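About Tokell

Hi, and thanks for clicking through! I'm Tsehay Yilma, and I started Tokell because I couldn't stop talking about dim stars at dinner and my family wanted their evenings back. We're a small astronomy school that runs online, for grown-ups who like looking up and would like to know a bit more about what they're looking at.

Our big love is variable stars, the ones that get brighter and fainter over hours or months. You don't need a telescope to begin. I did my first estimates with my dad's old binoculars and a paper chart, sitting on the back steps in a coat that was much too thin (it was February, and I was stubborn). My notes from that winter are terrible and I still have every page.

We have 2 courses. Prado is the beginner one: finding your way around, judging brightness by eye, keeping a log that somebody else can read. Surnix comes after that and gets into light curves – how you plot them, and how to tell a pulsating star from a pair that keep eclipsing each other. I teach Prado and Kedir Birhane teaches Surnix. He'll happily stay on the call until 1 in the morning if you ask him about Cepheids, so be warned!

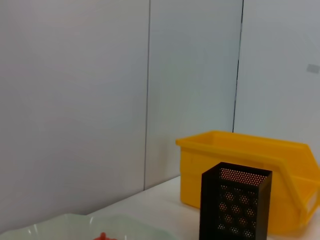
Zinash Berhe wrote to us after finishing Prado that she'd expected a lot of math and instead spent the first month learning to trust her own eyes, and that Mira is now the star she looks for before any other. I read that one out loud to Kedir twice.

Groups are capped at 29 people, which keeps the question time sane. So far our students have logged 1,033 brightness estimates in Mavance, the shared notebook Octavio Mamani built for us, and he's forever adding things to it. The newest is a button that flags stars you haven't checked in a while. I get flagged a lot.

A course costs $200, charts included, and you keep your Mavance login afterward. If money's tight, write to Kidus Chala in the office and he'll work out a payment plan with you. Live calls start at 8 p.m. Eastern and they're all recorded. Cloudy nights are for homework, and there's plenty of it.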